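Student Project Report
Regenerative Braking on a Small Electric Cargo Trike
Trodstead College, Engineering Year 2
Submitted Sep 4, 2019

1. Background

The college owns an old cargo trike which had been converted to electric drive by an earlier year group. It has a hub motor in the front wheel, a 36 V lead-acid battery under the load box and a basic controller with no braking function. The route it is used on runs from the main site down to the Sondgate workshops and back, with one long hill. Going down that hill loaded, the rim brakes get hot and the blocks wear out quickly.

Our project was to replace the controller with one that could brake the trike through the motor and put some of the energy back in the battery. We started in January with no budget apart from a small grant for parts.

2. Choice of controller

We looked at two options. The first was to buy a ready-made controller with regeneration built in. The second was to build our own from a Murín development board and a three-phase MOSFET bridge. The ready-made unit would have been quicker but its braking is either on or off, and we wanted to set the braking force with a lever. We went for the Murín board.

The bridge uses six MOSFETs on an aluminium plate, with gate drivers on a separate board. Motor position comes from the three Hall sensors already in the hub. During braking the lower switches are pulsed, so the windings act as the inductor of a boost converter and current flows back to the battery through the upper devices. The brake lever moves a small magnet past a linear sensor, and its output sets the current limit.

3. Bench testing

The hub motor was clamped in a frame and driven by a second motor through a chain. The frame was made from scrap angle iron and needed extra bracing after the first run, when the chain came off.

The first version of the gate driver board did not work properly. Two of the high-side drivers lost their supply at low speed, as the bootstrap capacitors were too small and had time to discharge. We fitted larger ones and added a short refresh pulse. After that the bridge ran without faults up to 249 rpm, the top speed of the trike on the flat.

We also had trouble with noise on the Hall sensor wires. The controller would sometimes see a state that should not exist and shut down. Moving the wires away from the phase leads cured most of it, and a filter in the software dealt with the rest.

Peak braking power on the bench was 400 W. We set the software limit below this, as the lead-acid battery should not be charged at such a high current for long.

4. Road testing

The controller was put in a sealed Kiditz enclosure and bolted behind the seat. The plate with the MOSFETs forms the back of the box so that it sits in the air flow.

For the hill tests we loaded the box with sandbags and rode down from the top gate to the Sondgate entrance. The same rider was used each time. Battery current and voltage were logged on a memory card. We did 43 runs in total, though the logs from the early ones are not much use because the current sensor had drifted.

With the lever at half travel the trike held a steady speed on the steepest part and the rim brakes were only needed to stop at the bottom. At walking pace the motor braking fades away, so the rim brakes have to stay. One fault showed up on the road that we had not seen on the bench. With a fully charged battery the voltage rose quickly at the top of the hill and the controller cut out the braking, which was sudden and not pleasant for the rider. The software now reduces the braking current gradually as the voltage rises.

5. Results

The energy recovered was less than we hoped. On a return trip the gain in range is small, and most of it is lost in charging the lead-acid battery. The benefit to the brakes is much clearer. The blocks fitted before the road tests still had plenty of wear left in them when we finished.

6. Further work

A lithium battery would accept the charge better and would save weight. The wiring loom needs to be remade with proper connectors, as several joints are still in screw terminal blocks. We would also fit a brake light switch to the lever, which was in the original plan and was left out for lack of time.

The circuit diagrams and source code have been left with the workshop for the next group.
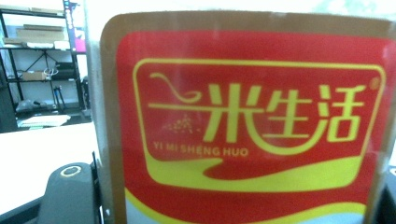 Label on a clear plastic container, with the characters 一米生活 on red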